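Trial diary, day 4
7 minute read

Slept badly, up early, at the shop with my coffee before anybody else had the lights on. Day 4 of the Grestetti trial and I told myself I'd write something every day, so I'm doing it at the bench this time instead of on the couch at night with one eye closed.

For anyone who skipped the earlier entries (I don't blame you, day 2 was mostly me complaining about a license key): we're trying out a bin picking package. Grestetti sells it as a subscription, software plus a box of gripper parts plus a person on the other end of a chat window, and you bring your own arm. Drekport is the dealer. They gave us 28 days before we have to say yes or no, and the yes is 1700 a month, so I would like to be pretty sure.

Morning was the learning routine again. You put a handful of odd parts in the bin, tell the software which one you want, and it goes off and tries approach angles. Yesterday I only gave it easy stuff. Big flat faces, plenty of room on either side, a nursery school bin basically. Today I wanted to be meaner, so I put things near the walls and let stuff sit crooked.

It did better than I thought it would! The approach planning is really the part they should be bragging about. It slows way down near a sloping wall and comes in from the open side, and I never once had my hand hovering over the stop button the way I did on day 1. I also love that you can see the path it's going to take on screen before you let it go. Our old setup (the Kosari one, may it rest) just went, and you found out along with everybody else.

Less good: it is slow to make up its mind. I had 40 seconds of nothing on one pick, timed it on my phone, and then it came up with an approach I could have guessed from across the room. The chat person told me this gets better once it has "seen more of your parts." Maybe. I've heard that line from software people before and I'm going to hold them to it.

Then the cables. Oh, the cables. The quick start guide has one cheerful drawing of a bare arm with a gripper on the end, and real life is a fat bundle that has to get from the arm to the wrist somehow and still leave enough slack to turn. I spent the whole stretch before lunch on that. Too short and the wrist complains when it rotates, too long and you've got a loop hanging in the bin with your parts. I moved one tie, ran the wrist through its range at low speed, moved it back, ran it again. There's got to be a better way to sell this. Gkikas makes a dress pack that looks sensible, but that's more money on top, and I'd want Grestetti to tell people up front that they'll probably need something like it.

Lunch was leftover chili, standing up.

After lunch I went back to the mixed bin, and this is about where I am as I write.

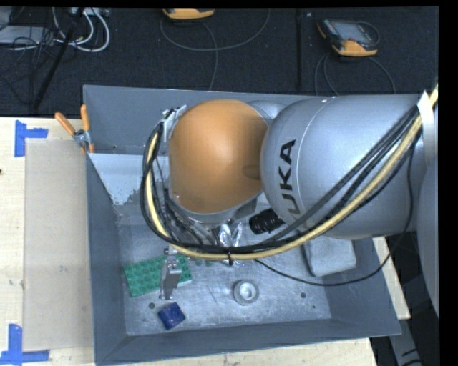

Marnie Oduya
Automation technician and trial diary keeper

So that's the finger down by the green brick plate and the little dark blue block, with the round metal part off to the side. I picked the blocks and plates on purpose. Studs are a nice nasty surface, and a small block right up against a bigger thing is exactly what our real bins look like on a bad day. The thin cable sagging over the right half is the one I'm still not happy with. I'll have another go at it before I leave.

One thing I want to remember for the final write-up: the bare metal floor. It's scuffed and streaky and throws back cloudy reflections, and I want to try the same parts with a dull mat under them and see if the thinking time changes. I asked on the chat and got a "great idea, let us know!" back, so I guess I'm doing their homework now.

Where I'm leaning tonight – still yes, but a smaller yes than yesterday. The planning is worth paying for. The waiting and the cable business are not, and 1700 a month buys a lot of zip ties.

To do tomorrow: mat, slack in the thin cable, email Drekport about whether the price includes replacement fingers. Also bring a real lunch.

Recent entries
Trial diary, day 3: easy parts, easy wins
Trial diary, day 2: the license key saga
Trial diary, day 1: unboxing and a nervous first move
Saying goodbye to the Kosari cell
What I asked Drekport before signing up for a trial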